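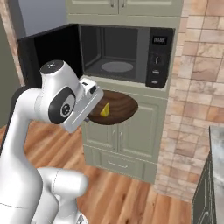 Why I Would Keep the Bad Examples

When a team tells me how many demonstrations they have collected, I have learned to ask a second question: how many did you throw away? Usually there is a short silence, and then somebody opens a script to look.

I have worked with learning systems for household tasks for 13 years, first in Drastham and now in a small group that shares its simulation scenes with the people at Kevero. My opinion on this matter is not popular in either place. I think that we clean our data too early and too hard, and that simulation has made this habit worse.

Let me take the kitchen, which is where most of us spend our days now. The task is to put something into a microwave. In a simulator it is cheap to make this task again and again, with another colour of cupboard, another wall, another floor. The person who drives the arm can press reset after every small mistake. So they do it. The board touches the door, reset. The food slides a little, reset. At the end of the afternoon we have a folder in which every approach is smooth and every object arrives flat in the middle of the plate.

A model which learns from this folder learns what to do when all is going well. It has never seen a board that is tilted too much and must be brought level again. The first time this happens, it has no example to lean on, and it continues forward as if nothing was wrong.

We had a clear case of this in April. Our operator, who is patient and very skilled, had made a beautiful set for the microwave task. The policy trained on it failed in a way that I found almost sad to watch: it came to the opening a little too low, pressed against the edge, and stayed there pressing until the time was over. In the whole set there was no example of going back. We asked the operator for 19 more episodes, with the instruction not to reset unless the object was on the floor. Those episodes were ugly. In two of them the arm went back and tried again so many times that I became tired just from looking. But they helped more than the next large batch of clean ones.

I know the argument against me, because my colleagues at Brøndum repeat it each time we meet. Bad examples teach bad habits, they say, and a model can't know that the first half of an episode was a mistake and the second half was the correction. This is a fair point. I don't ask that we put everything in one bowl and stir. I ask that we keep it, and write a label next to it. Two labels would be enough to begin: "clean" and "recovered". A person can add these while the episode is still fresh in memory, and it takes a few seconds. Half a year later it takes a whole week, if it is possible at all.

There is also a question of how we pay and praise people. At Duncombe, where I was a visitor for one season, the operators had a board with the number of successful episodes per shift. Of course they deleted the difficult ones. I would have done the same.

So my request to those who plan a collection is modest. Change the reset button so that it saves before it clears. Disk space costs little. And when you write your report, please give the number of discarded episodes beside the number of kept ones, so that the reader can judge how much of the kitchen your model has really met.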